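February
Prepared by the Operations Documentation Office, Denov

Section 4. Working Beside the Two-Arm Sorting Station

4.1 Purpose
This section applies to all staff assigned to a sorting table at the Kubíček site. Before the stations were introduced, each employee sorted parts by hand for the full shift. The arms now do most of the picking and placing. Staff prepare the table, watch the run, correct errors and sign off the finished containers. Job grades and break times remain the same.

4.2 Before the run
1. Read the handover note from the previous shift.
2. Confirm that the stop button is within reach of your chair.
3. Set the containers along the back of the table in the order shown on the job sheet.
4. Spread the parts on the open surface between the arms. Do not stack them. A batch may hold up to 75 parts.
5. Check that the cable on each arm can move freely through its full reach.
6. Step back behind the floor line and select START on the Virkon panel.

CAUTION: Keep hands, sleeves and badge cords clear of the table while either arm is powered. An arm that has stopped moving may start again without a signal.

4.3 During the run
7. Watch the first few picks of every batch. If a part is placed in the wrong container, press PAUSE and record the error under code 417.
8. Do not reach in to correct a part by hand until the panel reads SAFE.
9. Leave the station after 40 minutes and hand over to your partner. Watching is tiring work – the rotation is required, even when the run is going well.
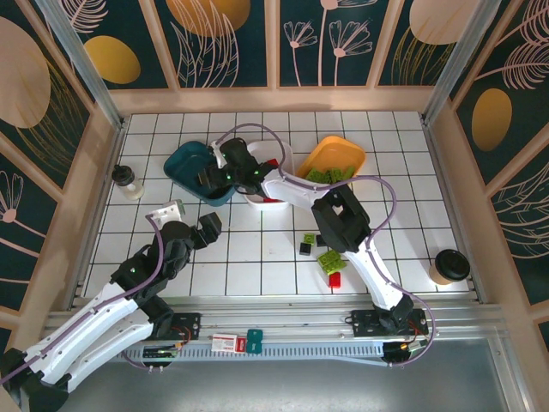

Figure 4. Sorting station with toy bricks, containers at the back of the table.

NOTE: Brick sets are used for staff training. The steps are the same for production parts.

4.4 After the run
10. Press END and wait for the panel to read SAFE.
11. Check the contents of each container against the job sheet and initial the sheet.
12. Enter any comments in the Indis log. Comments on workload or pace go to the shift lead and are not used in performance reviews.

Staff who have not completed the half-day training may observe a run but may not start one.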